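教える手は、どれくらい遅くあるべきか

ギョニュル・テキン

私はスケスベルグという小さな会社で、ロボットに家の仕事を教える作業をしています。日本語は大人になってから習いましたので、少し固い文章になるかもしれませんが、最近考えていることを書いてみます。

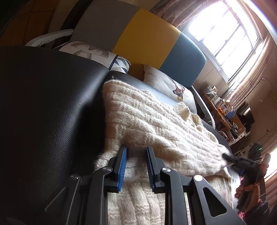 私の意見を先に書きます。ロボットに手本を見せる人は、もっと自分の普段の速さで、普段の癖のままで手を動かすべきです。今の現場では、手本はきれいであるほど良いとされています。私はこの考えに賛成できません。

私たちの仕事には、大きく分けて二つのやり方があります。一つは遠隔操作です。操作する人は別の机に座り、画面を見ながら、離れたところにある腕を動かします。もう一つは、手に持つグリッパーを使うやり方です。ロボットの腕はそこにはなく、人がグリッパーを両手に一つずつ握って、セーターをつまんだり、引いたり、折ったりします。その動きが記録され、あとで機械の学習に使われます。私は遠隔操作を二年、手持ちの方を一年やりました。

セーターのような編み物は、この二つの違いがよく分かる題材です。ざっくりと編んだセーターは、紙や箱のように素直な形をしていません。袖を引けば身ごろがついてきますし、端をつまむと、つまんだところだけが伸びて、残りはまだソファの上に寝ています。人間の指なら、布がどのくらい伸びているかを、考える前に感じます。遠隔操作の画面では、それが分かりません。私が使っていた装置では手に力が返ってこないので、布が張っているかどうかは、目で見て想像するしかありませんでした。

手持ちのグリッパーでは、指先そのものではありませんが、抵抗は手首まで届きます。編み目に先が引っかかったときの、あの小さな「くっ」という感じは、画面の前では一度も経験しませんでした。その感じがあると、人は自然に手をゆるめます。ゆるめようと決める前に、もうゆるめています。私は、この「決める前の動き」こそ、機械に渡したいものだと思っています。

ところが、ここで困ったことが起きます。手持ちのやり方に変えても、教える人の多くは、遠隔操作のときと同じように、ゆっくり、まっすぐ、止まりながら動くのです。理由は簡単で、そうするように指示されているからです。うちの手順書にも「動作は明瞭に」「無駄な接触を避ける」と書いてあります。書いたのは同僚のスタニスワヴァ・ピエトシャクで、私は彼女をとても尊敬していますが、この二行については何度も言い合いをしました。

彼女の主張はこうです。機械は手本にあるものを区別なく学ぶ。袖を一度つかみ損ねて、もう一度つかんだ手本を入れれば、機械はつかみ損ねることまで覚える。だから余計なものは最初から入れないほうがいい。これは正しい心配です。私も、変な癖を覚えた腕を見たことがあります。布を持ち上げる前に、必ず一度、机の縁に軽く触れる腕でした。調べると、手本を見せた一人が、高さを確かめるために毎回そうしていたのです。

それでも私は、きれいな手本だけを集めることには反対です。きれいな手本には、失敗の場所がないからです。セーターが思ったところになかったとき、つまんだはずの裾が滑ったとき、袖が身ごろの下に入ってしまったとき、どうするか。それを見たことがない機械は、そこで固まるか、何もつかんでいない手で最後まで折る動きを続けます。あの空っぽの手で丁寧にたたむ姿を、私は何度も見ました。見ていて、少しかなしい気持ちになります。

去年、ニルタルという試験で、私たちは衣類をたたむ手本を3,000本ほど集めました。そのうち200本は、私がお願いして、「直しながら」やってもらったものです。うまくいかなくても最初に戻らず、そのまま続けてください、と頼みました。参加したコンソラシオン・エンリケスは、もともと縫製の工場で働いていた人で、彼女の手本は手順書の目で見るとひどいものでした。つかんだ布を一度離し、グリッパーの先で編み地を押さえ、反対の手で端を引き、また離す。まっすぐな線は一本もありません。

けれども、よく見ると、その押さえには意味がありました。厚い編み物は、片方だけ引くと全体がずるずると動きます。片方の手が上から押さえているあいだに、もう片方が端を引く。押さえる手は、何もつかんでいません。つまりグリッパーを、つかむ道具としてではなく、重しのように使っていました。手順書の「無駄な接触」という言葉に従えば、これは消されてしまう動きです。

私は、この200本で機械がずっと賢くなった、とは書きません。比べ方が十分ではありませんでしたし、厚いセーターと薄いシャツでは結果もばらばらでした。ピエトシャクは今でも、あの200本は別に分けておくべきだったと言います。分けておくことには私も賛成です。ただ、捨てることには賛成できません。

速さについても書いておきます。新しい人に手本を頼むと、みな驚くほど遅く動きます。子どもに箸の使い方を見せるときのような遅さです。人間の生徒には、それが親切になります。しかし、布は遅い動きと速い動きで、違うふるまいをします。セーターをさっと振って広げる動きは、遅くするとただ持ち上げるだけの動きになり、しわは一つも伸びません。遅い手本は、同じ動きを遅くしたものではなく、別の動きです。機械の都合で速さに限りがあるのなら、それは後で技術者が考えることで、教える人の手を最初から縛る理由にはならないと思います。

もちろん、人の体のことも考えなければなりません。手持ちのグリッパーは、遠隔操作より疲れます。私は一時間に36本をこなした日がありましたが、次の朝、コーヒーのふたが開けられませんでした。疲れた手の動きは、自然な動きとは別のものです。急に雑になり、そのあとで、雑になった自分に気づいて、わざとらしく丁寧になります。記録を並べて見ると、本人が何も言わなくても、どこで疲れたかが分かるくらいです。ですから私は、本数で人を評価するやり方にも反対です。本数を競わせれば、人は必ず、一番早く終わるたたみ方を見つけます。そしてみんなの手本が同じ形になります。

もう一つ、遠隔操作を悪く書きすぎたかもしれないので、補います。遠隔操作には、手持ちにはない正直さがあります。操作する人は、ロボットの腕が届かないところには届きませんし、ロボットのカメラに見えないものは、画面でも見えません。できないことは、教える段階でもうできないのです。手持ちのほうは、人の腕と人の目が助けてしまいます。ソファの背もたれ越しに体を曲げて、普通の腕なら入らない角度でつまむことも、知らないうちにやっています。レオノーラ・オカンポという若い技術者が、私の手本を見て「この肩は、うちの機械にはありません」と言いました。その通りでしたので、その日の分は半分ほどやり直しました。

ですから、どちらか一つを選べと言っているのではありません。物の位置が決まっていて、腕の届く範囲が大事な作業なら、私は今でも遠隔操作を選びます。瓶を棚に戻すような仕事です。布やひも、袋のように、触ってみないと形が決まらないものは、手で教えるほうがいい。そして手で教えるのなら、手が知っていることを、教える前に消してしまわないでほしいのです。

私の母は70を過ぎていますが、今でもセーターを膝の上でたたみます。机は使いません。私が仕事の話をしたら、母はグリッパーの代わりに台所のトングを二つ持ってきて、自分のカーディガンをたたんでみせました。途中で二回落とし、文句を言い、袖のところでは歯を使おうとしました。歯はさすがに手本になりませんが、落としたあとの拾い方は、私のどの記録よりも上手でした。

来月から、手順書の改訂が始まります。私は「無駄な接触を避ける」の一行を、「接触の理由が自分で分かるようにする」に変える案を出しました。ピエトシャクの返事は、まだ「検討します」だけです。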